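February 16, 2026

Back from Farkberg with a headache and a stack of printouts. Halfdan spent the morning telling me the new Vudo policy has "basically solved" the burger task. I have heard that phrase before, in June, over a different method, and that one fell apart as soon as Mal-soon moved the lamp.

The claim goes like this. Train on 800 demonstrations, let the model choose the order of the layers for itself, and it will cope with recipes it was never shown. The chart looks lovely. I asked which recipes were held out and got 4, all of them close cousins of the training ones. Swapping cheese and tomato is hardly a new recipe in my book.

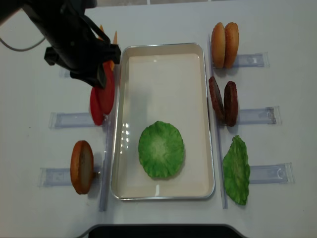

Does a high score on these stacks show that the arm has learnt to plan? It shows that the arm can copy an order it has met many times, and a fixed script might score just as well. We'd need to run that script on the same 40 trials before anyone used the word "planning" in a title.

Si-eun agreed with me, quietly, at lunch. Francine didn't. She thinks the script would fail on the lettuce, and she may be right, as the stuff never sits the same way twice. Fine, then the result is about grasping lettuce and the paper should say so.

Mimoza wants the draft by the end of the month. I've said I won't put my name to the abstract as it stands. Must ask Halfdan for the failed runs as well, all of them, including the ones he calls "operator error". Soup for tea, again.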